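Prüfliste Handvorführung mit Greiferpaar
Standort Otberg, Vorführplatz Tisch
Projekt Saber
Stand: Juli

Geltungsbereich

Die Liste gilt für alle Plätze, an denen Aufgaben mit zwei handgeführten Greifern vorgemacht und aufgezeichnet werden. Für die Fernsteuerung der Arme über das Pult gibt es die Liste Budum, hier nur Abschnitt 6. Geprüft wird vor der ersten Aufnahme eines Tages und nach jedem Wechsel der vorführenden Person. Bei der Begehung wird zusätzlich ein Kommentar eingetragen. Bewertung: i. O. / Mangel / nicht geprüft.

Ein Punkt mit Bewertung »Mangel« sperrt den Platz nur dann, wenn ein S davorsteht. Alle anderen Mängel gehen in die Mängelliste und werden bis zur nächsten Begehung behoben.

1 Boden und Verkehrswege

1.1 S Laufweg vom Eingang bis zum Tisch frei, mindestens 100 cm breit
Mangel, vor Ort behoben
Kommentar: Zwei Transportkisten von Drorkanel standen im Weg. Wurden in den Nebenraum gebracht. Die Kisten bitte nach der Anlieferung gleich dort abstellen, auch wenn sie noch nicht ausgepackt sind.

1.2 Kabel außerhalb der Standfläche der vorführenden Person
i. O.
Kommentar: Standfläche ist der Bereich, in dem man beim Greifen die Füße versetzt. Bei kleinen Personen ist er größer, weil sie näher an den Tisch herantreten und wieder zurückgehen.

1.3 Querende Kabel abgedeckt oder verklebt
Mangel
Kommentar: Kabelbrücke ist bestellt. Bis dahin Gewebeband, täglich kontrollieren. Das Band löst sich an den Enden, wenn darüber gewischt wird.

1.4 Steckdosenleisten nicht hintereinander gesteckt
i. O.
Kommentar: keiner.

1.5 Taschen, Rucksäcke und Jacken nicht auf der Standfläche
i. O.
Kommentar: Haken an der Tür sind vorhanden und werden wenig benutzt.

2 Kleidung und Person

2.1 S Geschlossene, rutschfeste Schuhe
i. O.
Kommentar: Turnschuhe sind zulässig. Offene Sandalen sind auch im Sommer nicht zulässig, mit dem Greifer in der Hand sieht man die eigenen Füße schlecht.

2.2 Ärmel reichen nicht bis zu den Greiferfingern
i. O.
Kommentar: Weite Pullover sind erlaubt, wenn die Ärmel hochgeschoben bleiben. Rutscht der Stoff nach, Aufnahme abbrechen und neu anfangen. Bündchen über dem Handgelenk verdecken außerdem den Markerblock.

2.3 Kein loser Schmuck, keine Bänder am Handgelenk
i. O.
Kommentar: Eheringe dürfen bleiben.

2.4 Lange Haare zusammengebunden
i. O.
Kommentar: keiner.

2.5 Pausenregel bekannt
Mangel
Kommentar: Die Regel hängt aus, ist aber auf der alten Fassung. Neue Fassung: nach 2 Aufnahmeblöcken Greifer ablegen und Hände lockern. Wer früher eine Pause braucht, macht sie früher und trägt das nicht ein.

3 Greifer

3.1 S Finger beider Greifer ohne Risse und scharfe Grate
i. O.
Kommentar: Am linken Greifer wurde im Juni ein Finger gewechselt. Der Neue ist etwas schwergängiger — das ist kein Mangel, er läuft sich ein. Nicht ölen.

3.2 Griff und Abzug bewegen sich frei und gehen ohne Nachhelfen zurück
i. O.
Kommentar: Zehnmal schließen und öffnen, dabei hinhören. Knackt es, Greifer austauschen.

3.3 Markerblock fest, kein Spiel von Hand spürbar
Mangel, vor Ort behoben
Kommentar: Schraube am rechten Block nachgezogen. Mit der Hand anziehen, das Gewinde im Kunststoff verträgt keinen Akkuschrauber.

3.4 Markerflächen sauber, Druck nicht verkratzt
i. O.
Kommentar: Nur trocken abwischen. Fingerabdrücke auf den weißen Feldern stören wenig, auf den schwarzen glänzen sie im Licht und der Marker fällt aus.

3.5 Zuleitung mit Zugentlastung, keine blanke Stelle
i. O.
Kommentar: Die Leitung darf unter dem Gerät durchhängen, aber nicht bis auf die Tischfläche. Sonst zieht sie beim Absetzen Gegenstände mit.

3.6 Anzeige am Greifer leuchtet grün
i. O.
Kommentar: Ohne grünes Licht keine Aufnahme. Blinkt die Anzeige, eine Minute warten, dann neu verbinden.

3.7 Nicht benutzter Greifer wird körpernah gehalten
i. O.
Kommentar: Bei einhändigen Aufgaben bleibt der zweite Greifer in der Hand und wird am Körper gehalten. Nicht auf die Tischkante legen. Im letzten Quartal ist einer heruntergefallen, der Markerblock war danach verzogen, und 72 Aufnahmen mussten verworfen werden.

4 Tisch und Aufgabe

4.1 S Tisch steht fest, Rollen oder Füße gesichert
i. O.
Kommentar: keiner.

4.2 Anbauteile und Platten über dem Tisch gesichert, keine Stoßgefahr für Kopf und Arme
Mangel
Kommentar: Kantenschutz fehlt noch. Wer sich zum Gegenstand vorbeugt, prüft vorher den Abstand nach oben. Nach dem Umbau erneut ansehen.

4.3 Geschirr ohne Sprünge und abgeplatzte Ränder
i. O.
Kommentar: Aus der Kiste wurde eine Schale aussortiert. Teller dürfen beim Vorführen nicht über die Tischkante geschoben werden. Bruch sofort aufkehren, Aufnahme nicht zu Ende führen.

4.4 Nur Gegenstände auf dem Tisch, die auf dem Aufgabenblatt stehen
i. O.
Kommentar: Tassen mit Getränken gehören auf das Regal. Gilt auch für Begleitpersonen.

4.5 Ausgangslage markiert oder beschrieben
Mangel
Kommentar: Das Aufgabenblatt sagt nur »auf dem Teller«. Bitte ergänzen, ob mittig oder am Rand. Die Lage soll zwischen den Durchgängen wechseln, aber innerhalb der angegebenen Fläche.

4.6 Greifbewegung wird langsam und ohne Nachfassen gezeigt
i. O.
Kommentar: Beim Ansetzen kurz stehen bleiben, dann schließen. Wer danebengreift, macht weiter und markiert den Durchgang am Ende als Fehlversuch. Fehlversuche werden nicht gelöscht.

5 Aufzeichnung

5.1 Kopfkamera sitzt fest und drückt nicht
i. O.
Kommentar: Gurt am Hinterkopf nachstellen, nicht an der Stirn.

5.2 Tischfläche und arbeitende Hand im Blickfeld der Kopfkamera
i. O.
Kommentar: Probeaufnahme ansehen, bevor der erste Block beginnt.

5.3 Marker des arbeitenden Greifers wird in der Probeaufnahme durchgehend erkannt
Mangel
Kommentar: Erkennung beim ersten Durchgang nur 69 Prozent. Ursache war die Lampe hinter dem Tisch. Lampe gedreht, danach fast 100 Prozent. Lampenstellung am Boden anzeichnen.

5.4 Anzeige des Aufnahmegeräts von der Standfläche aus lesbar
nicht geprüft
Kommentar: Helligkeit bei Tageslicht nachholen.

5.5 Restspeicher für den ganzen Block ausreichend
i. O.
Kommentar: keiner.

5.6 Unbeteiligte wissen, dass aufgezeichnet wird
i. O.
Kommentar: Schild an der Tür umgedreht. Nach Feierabend wieder zurückdrehen.

Aufnahmeplatz im Betrieb, rechter Greifer über dem Teller, linker Greifer am Körper (zu 3.7 und 4.6)

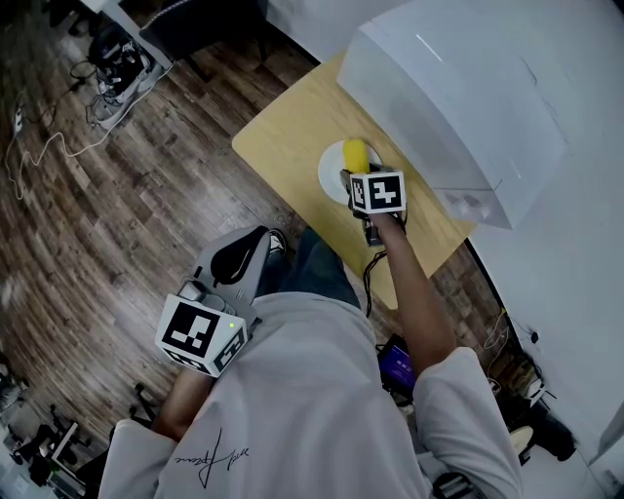

6 Übergabe an den Arm und Fernsteuerung

6.1 S Not-Halt erreichbar und gedrückt geprüft
i. O.
Kommentar: Taster vor jeder Schicht einmal drücken und entriegeln. Die Prüfung wird am Pult quittiert.

6.2 S Keine Person im Arbeitsbereich, wenn der Arm eine vorgeführte Aufgabe nachfährt
i. O.
Kommentar: Bodenmarkierung ist gut zu sehen. Gegenstände werden erst zurückgelegt, wenn der Arm in Ruhestellung steht und das Pult auf »Halt« ist.

6.3 Geschwindigkeit beim ersten Nachfahren begrenzt
i. O.
Kommentar: Begrenzung bleibt für die ersten Durchgänge jeder neuen Aufgabe eingeschaltet, auch wenn die Aufgabe einer alten ähnelt.

6.4 Bei Fernsteuerung Sichtkontakt oder zweite Kamera auf den Arm
Mangel
Kommentar: Zweite Kamera war vorhanden, aber nicht eingeschaltet. Sichtkontakt bestand, daher keine Sperre. Unterweisung am Pult wiederholen.

6.5 Wechsel zwischen Handvorführung und Fernsteuerung wird angesagt
i. O.
Kommentar: Laut ansagen und Antwort abwarten.

7 Nach der letzten Aufnahme

7.1 Greifer ausgeschaltet und in die Halterung gelegt, Markerblock nach oben
i. O.

7.2 Akkus am Ladeplatz, nicht am Tisch geladen
i. O.
Kommentar: Aufgeblähte Akkus nicht laden, in die Metallkiste legen und melden.

7.3 Steckdosenleiste am Tisch aus
Mangel
Kommentar: War um 17:30 Uhr noch eingeschaltet, der Raum war leer.

7.4 Mängelliste übertragen
i. O.

Offene Punkte bis zur nächsten Begehung

1.3 Kabelbrücke einbauen
2.5 Aushang Pausenregel austauschen
4.2 Kantenschutz anbringen, Abstand nach dem Umbau messen
4.5 Aufgabenblatt ergänzen
5.3 Lampenstellung anzeichnen
5.4 Lesbarkeit bei Tageslicht prüfen
6.4 Unterweisung zweite Kamera
7.3 Ausschalten der Leiste in den Aushang an der Tür aufnehmen

Platz freigegeben, keine Sperre. Die ausgefüllte Liste bleibt im Ordner Saber am Vorführplatz, eine Kopie geht an Drorkanel.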